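Ultirex Two-Arm Handling Kit with Sterkska Wrist Cameras
Reviewed by Annick Maillard, 8 October 2018

Ultirex sells this kit to labs and small packaging shops that want two arms on one bench without doing the integration themselves. The box contents are two arms, two parallel-jaw grippers, the controller, cables and a license for Ranjbar, the scheduling software. The wrist cameras are made by Sterkska and come already calibrated. Our unit arrived in July and was set up by Ottó Szabó, who also wrote the test routines.

Installation took longer than the manual suggests. The base plates are predrilled but the supplied bolts were too short for our table, and the controller refuses to start until both arms report the same firmware version. After that, homing was quick. Ranjbar asks for a background pass from each wrist camera before the first job.

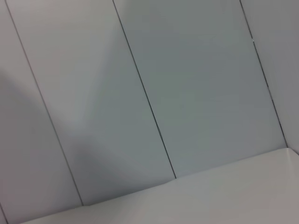 The pass can be stored and reused as long as the lamps stay where they are. Moving one lamp meant repeating it. Exposure is locked by default, a sensible choice, but the setting to unlock it sits three menus down and is missing from the printed manual.

Soft goods are where most two-arm kits run into trouble, so we spent the bulk of the test time on them. The folding routine lets either arm pick while the other waits open for a handover or a second grip. Pick points can be set by hand or left to the software. We used automatic picking for 64 cycles, all with dark cloth on a white table. 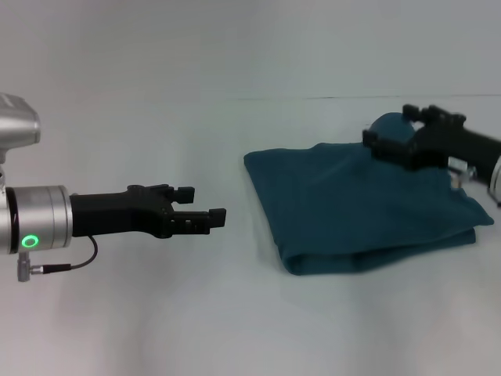
Right gripper on a fold of the teal cloth, left gripper open.

Automatic picking was acceptable on single raised folds. On stacked layers the software often took two when one was asked for, and there is no thickness check to catch it. Setting the pick height by hand cured most of this - at the cost of a new value for each fabric. Grip force is adjustable in 40 steps, of which only the lowest few are useful on cloth.

The wrist cameras did better than expected. Sterkska has kept the focus short, and stitching and fold edges are clear enough for the edge finder to work with. It struggles with deep creases in dark material, where it tends to report a boundary between garment and table.
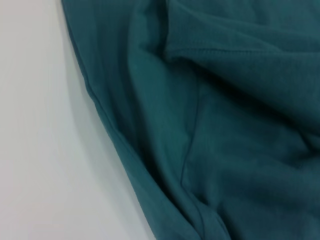 Raising the contrast threshold reduced those false edges but also lost some real hems. Distix, the optional add-on for depth estimation, is said to address this. It was not part of our unit and costs 1400 dollars extra per arm.

Cable routing needs work. The wrist lead is thin and has to be given enough slack for full rotation. A clip on the forearm would be welcome. Noise is low. Service is advised after 3000 hours, a figure we could not test.

Recommended for labs with someone on hand to tune it. For unattended folding, wait for the next Ranjbar release or budget for the depth option.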